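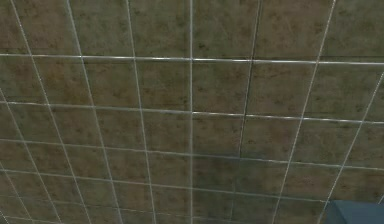 Posted by Amarachi Onyeka, 2023-02-05

I'm putting together the open day for the Bassey robotics lab and have a question about the simulator station. Last July we ran the Festier arm in simulation on a large screen, and visitors could watch one episode at a time from several viewpoints. One of those viewpoints ends up looking at almost nothing except floor tiles, with pale grout lines running both ways and a blue-gray block in the bottom right corner. On the shared display it gets the same area as every other view. Visitors asked whether the program had crashed. I have 30 minutes per group and would like to spend fewer than five of them explaining camera placement. Should I hide views like this one, or is there a reason to keep them on screen?

The other view people asked about is at a strange angle, but at least there is an object in it. 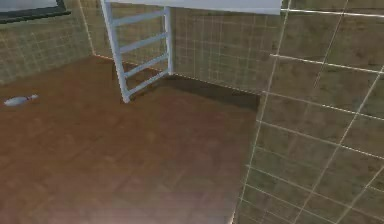 Simulated room, tilted view: pin lying on the floor, ladder-like frame holding up the slab.

We run Sarkex 5 on a desktop with a single graphics card. Groups are capped at 24.

Temitope Ogunleye

Keep them, but don't give them equal area. We do two demonstrations a year at Bendham and settled on one large overview with the remaining views in a narrow column at the side. When someone asks about the column, the operator enlarges that view, talks about it for a minute and goes back to the overview.

The tile view has some use. Grout lines are straight and evenly spaced in the model, so visitors can see perspective at work: the squares shrink toward the bottom of your picture. Some of the lines also look serrated or dotted. That is a rendering effect, and you can compare it with antialiasing switched on if your card has the headroom. Check the frame rate before the day. Ours dropped from 66 to 30 with every view open, and the arm looked jerky on the projector.

For the second one, ask the group to work out which way the camera is tilted. The room corners and the frame's posts give them enough to go on. Children are generally faster at this than their parents.

Also label each view with a plain name. Ours had index numbers and the operators themselves mixed them up.

gridlock_sam

just hide it. no one comes to an open day to look at a floor

Amarachi Onyeka

Thanks both. I'll try the side column and enlarge on request. The labels are set in the Sarkex layout file, so that part is quick. I'll test the frame rate on the projector as well as the monitor.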